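Trasside Rooms: fixtures and fittings notes

README, third revision, June

What this is

A set of notes and pictures of the fixtures in shared workrooms: lights, ceilings, blinds, coat racks, railings, doors. There are 741 pictures and a plain text table that goes with them. Rustad put the first batch together for a refit that went nowhere, and Flarasance took it over and widened it.

We were asked to write a README that sells the set. We have written one that says what is in it, and you can decide whether you want it. Our own view is that it is decent for ceilings and lighting and weak for nearly everything else.

What is in the folder

rooms.csv has one row per picture, with the room code, the time of day if anyone wrote it down, and the fixture tags.

tags.txt is the list of allowed tags. Please read it before complaining that a tag is missing. Half of those we get asked for are in there under a duller name.

pictures/ holds the pictures, grouped by room code.

old/ is the Rustad table, untouched. Do not merge it with the new one. The room codes clash and we have not sorted that out.

How the tags were done

By hand, by two people, working from the pictures alone. Nobody went back to the rooms with a tape measure, so there are no sizes, and any height or width you work out is your own guess. Where the two taggers disagreed, the row carries both tags and a question mark. 272 rows have a question mark, far too many for a set this size. Most are arguments over whether a thing is a blind or a screen.

Lights are tagged lit or unlit, fitting by fitting. A single tag for the whole room was tried first and it was useless. In a room like the one below you would have had to call the lighting "on" and leave it there, when, of the two long fittings overhead, the one towards the left is the one described as glowing brightly, and six recessed lights glow in the lower ceiling as well. The same room gets "ribbed ceiling, white", "roller shade, large", "coat rack, black" and "railing, metal, black" for the mezzanine.
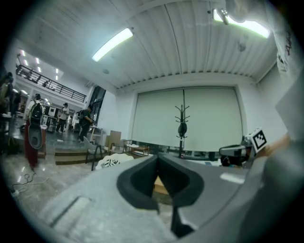

Known problems

1. Windows and doors are mixed up. A tall dark opening in a white wall could be either, and the old table always said window, on no evidence we can find. We now use "opening, tall" and leave it at that.

2. Low furniture along a far wall is tagged "low furniture" even where somebody is sure it is desks. Being sure did not hold up well when we checked.

3. Small round ceiling fittings have no proper tag. Smoke alarm, speaker, sensor, blank cover: from floor level they look much alike. Treat "ceiling, round, small" as a shape and nothing more.

4. Coat racks are over-represented. There are 5 rooms where the rack turns up in almost every picture, so a count of racks from this set means nothing.

5. Materials are only given where they are obvious. The Rustad table was very free with "oak".

What not to use it for

Anything to do with safety, for a start. A railing in a picture tells you there is a railing. It does not tell you whether it is high enough or fixed properly. The same goes for energy use, although Trurkeck has already asked twice for a figure per room. We do not have one and cannot make one out of pictures of lights.

Corrections

Send the row number and the tag you think is wrong. Please keep to 300 words. Corrections to old/ will be ignored.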